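Surface Design 2 – Unit 2 handout
Instructor: Ita Cronin

Pattern on a curved form

A flat drawing changes once it goes onto a cup. The middle of the motif faces you and the sides turn away. Before you start on your own cup, read the Brasik sheet on transfer paper and bring a soft pencil.

Terms for this unit
Ground: the base color the pattern sits on.
Motif: the main repeated or featured shape, such as a flower or leaf.
Reserve line: a thin line of ground color left showing between painted areas.
Stripe: a band that runs up, down or around the form.

Large motifs need room. Place the flower first, then run the leaves out from it on a diagonal so the eye keeps moving around the cup. Fine light lines keep dark petals and leaves from merging – leave them out and you get one blue patch.

Vertical stripes are simpler to plan. Measure around the rim and divide before marking anything. 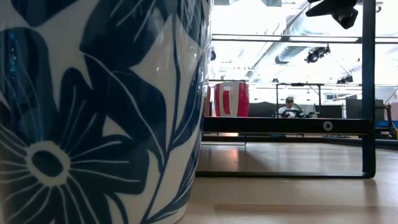 Fig. 1. Tall cup with dark blue flower and leaves on a white glaze; red-and-white striped cup behind.

Homework: draw one leaf motif at full size, wrap it around your cup and mark where it goes out of view. Due at the next studio session. Reading: Griltby, page 19.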